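About Hutel

By Amarachi Ezeani
August
14 comments | 2,851 shares

Hutel writes the rules that household robots are supposed to follow, and then checks whether they do. The second half takes longer.

We began with a house guide for kitchen tasks, meant to fit on a page. It now has 487 clauses, and the one on cutlery has an appendix. Manufacturers send us their machines, we give them chores, and they get back a report that is polite on the first page.

A few habits have served us well. Every rule must be written so that a tired person can apply it at four in the afternoon. Stop buttons are tested before anything else, by someone who didn't build the robot. If a clause has not caught a fault in over 800 trials, we ask what it is for. Clause 2 has survived this three times and is getting smug.

Grip and contact is our busiest section. Soft things are harder to write rules for than hard ones, and most of a kitchen turns out to be soft.

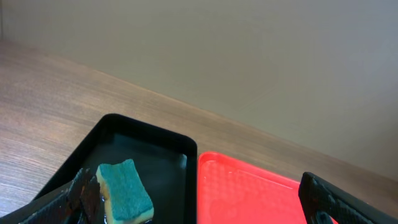
Grip and contact: sponge, black tray, red tray.

We are happy to send the guide to anyone who asks. Corrections are welcome, particularly short ones.

Recent
Camura: our notes on safe speeds near people
What the Babalola trials changed
Ivham joins the test rota
Cutlery, revisited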